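Friday, after supper

Pencil case day, apparently. The Plastix one, white, hinged lid, one tray split into a front and a back. I have my doubts.

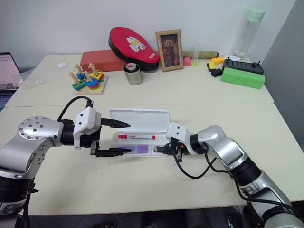
Buppha says a case that size is plenty and I only think otherwise on account of the tin I had at school, the one that held everything and rusted shut. Fine. She may have a point about the tin. I still don't see where a ruler goes.

The red marker lies sideways in the back part, and the two purple pieces, the pale one and the darker one, have the front. On paper that's tidy. But the Flolstead catalog promises "a place for every tool you own", and I own more than one marker. I own a jar of them. There's a scissors question too, and the glue stick, which is fatter than anything the people at Flolstead seem to have met.

I've been through this before with the Skastetti drawer trays. I paid 80 for the set, spent a whole evening sorting clips by size, and by October it was all one heap again with a dead battery on top. Panya's view was that I bought the wrong trays. My view is that trays don't put things back.

To be fair to it, the lid stands up by itself when it's open, and I like that more than I expected to. The old tin's lid used to drop on my knuckles. And shallow means I can see what I have – no digging for the sharpener with a finger full of graphite.

So I'll give it a month. Marker in the back, purple in front, the rest stays in the jar. If I find one loose paper clip in there by next week I'm going back to the jar for everything.

Must buy envelopes. The 100 pack, not the 500, I never get through the 500.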